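Can a machine put away your things yet? A talk with Prasert Wiriya
By Solveig Skjelbred
2026-02-19

Prasert Wiriya worked for 14 years with shelves and storerooms before he began with robots. Now he has a small workshop in Sutholm, where he teaches a desktop arm to pick up one thing and put it in another place. He calls this project Onsri. I asked him first what everybody asks him: when will it tidy my kitchen?

"Not soon," he said, and he laughed a little. "People see a film of a robot that folds a shirt. They do not see how many shirts were on the floor before."

In January he and a colleague made 697 tries with the arm and wrote down each one in a notebook. I wanted to know how many were good. He did not want to give me one number for all of them, because the tasks were of different difficulty. But he told me that in one set of 64 tries, the arm missed the block 8 times. "For a shop this is too much. If a worker drops every eighth jar, you will have a talk with him."

I said that moving a block on a table is quite far from a chore. He did not agree with me. "What is putting away the cups? You take a thing, you know the place, you let it go in the place. If I say to the arm B2, and it goes to B3, then it also can not set a table."

The hard part, he explained, is everything that is not marked. In a home there are no letters beside the shelf. The cup is behind the milk, and yesterday it was somewhere else. A stockroom is easier, he thinks, and he expects to see small arms sorting screws and buttons there before they do any work in a house.

And his own home? "I wash the dishes by hand. My wife dries." He has no wish to change this for the moment. He would pay well for a machine that finds the second sock, though, and he asked me to write that down. 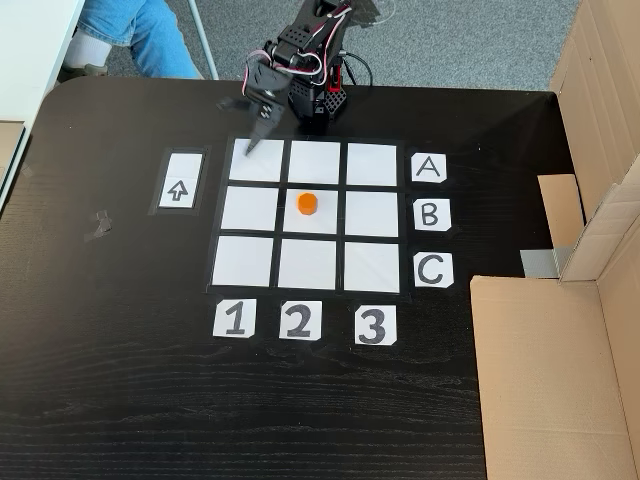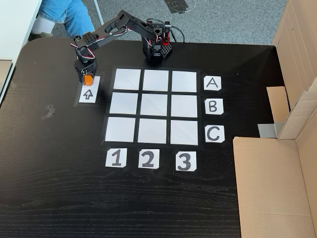

The arm at the marked grid, with the orange block in the center square in the first picture and in the gripper in the second.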